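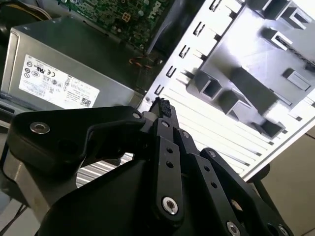

A black gripper at an opened desktop computer case.

Streaming service Revulia has set the release of Gronden, its crime drama about a run of unexplained deaths in a small harbour town, for October. All six episodes will go up on the same day.

The series was announced on April 3, 2018, along with the main cast. Samran Kongkaew plays Tobias Gronden, a ferry clerk who is suspected by his neighbours long before the police take any interest in him. Charoen Ratanaporn plays the inspector sent from the mainland to look at the case again after the first inquiry fails.

Gronden is made by the production company Pelletier, whose last series for Revulia was the prison drama Stivness. That one ran for two seasons and ended without a full conclusion, which left some viewers unhappy. The company says the new series is a single story and that no second run is planned.

The script is by Garba Idahosa, who worked on the later episodes of Stivness. He said he had wanted to write about the people who live near a crime for years afterwards, and how they talk about it in shops and on doorsteps.

"Most of the killings have already happened when we start," he said. "You see one of them, and you see it very briefly. After that it's mostly kitchens and waiting rooms and people who used to be friends."

The story is not based on a real case. Idahosa said he had read a good deal about old inquiries while writing, but had decided early on to leave real families out of it. The town in the series, its newspaper and its police force are all made up. Each episode will carry a line saying so before the titles.

Duangjai Kamolrat directs the whole series. It is her first crime drama, following two feature films and a comedy. She said the length of the episodes had been argued over for some time, with Revulia asking for an hour and Pelletier preferring something shorter. They have settled on 49 minutes, apart from the last, which will be longer.

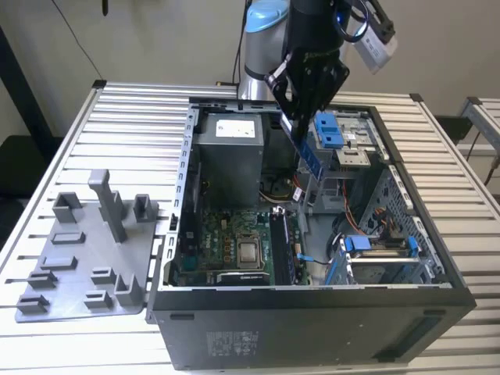
A computer tower on its side with the side panel removed.

Kamolrat said the cast had rehearsed for longer than is usual in television. Kongkaew and Ratanaporn share only a handful of scenes, but one of them takes up most of the fourth episode and is set almost entirely in a ferry ticket office. It was filmed in long takes over several nights.

"Samran hardly raises his voice in it," she said. "We tried it louder on the first night and I didn't like it, so we went back and did it again."

Kongkaew is better known for lighter parts. He said he had turned the role down when it was first offered, having been put off by the first two pages, and had changed his mind after reading the rest on a train. He declined to say whether his character is guilty.

Filming has finished, and the series is now being edited. The music has still to be recorded. Much of the outdoor work was done in a fishing town in winter, and residents were asked to come along as extras for the funeral and for a public meeting in the second episode. More than 2,000 people put their names down, far more than were needed. Those who were turned away have been offered places at an early screening of the first episode in the town hall.

Sabina Samarakoon, head of drama at Revulia, said the service had been careful about how the series would be presented. The first trailer, due in the summer, will not show any of the deaths. The artwork will use the harbour and the ferry, with no picture of the suspect on his own.

"There's a way of selling these things where the killer ends up on the poster looking like the star," she said. "Garba and Duangjai both asked us not to do that, and I agreed with them."

She said Revulia had also decided against a companion podcast. One had been discussed, and a presenter approached, but the writer felt it would be odd to pick over the evidence in a case that never took place. A short programme on the making of the series will be available from the same day as the episodes.

The service has carried more crime drama over the past year, most of it bought in from other makers. Samarakoon said it would be cutting back on those purchases and paying for fewer, longer projects of its own. Gronden is the first of these to be finished. A second, a family story set in a hotel, has been written but not cast, and she would not say who is making it.

Gronden will be rated 16 on the service. Subtitles and audio description will be ready for every episode at release – Revulia was criticised by subscribers when the final season of Stivness arrived without either, and they were added later.

Both seasons of Stivness are still available to watch. Revulia said it would give the exact date for Gronden when the trailer comes out, and that subscribers who add the series to their list before then will get a message on the day.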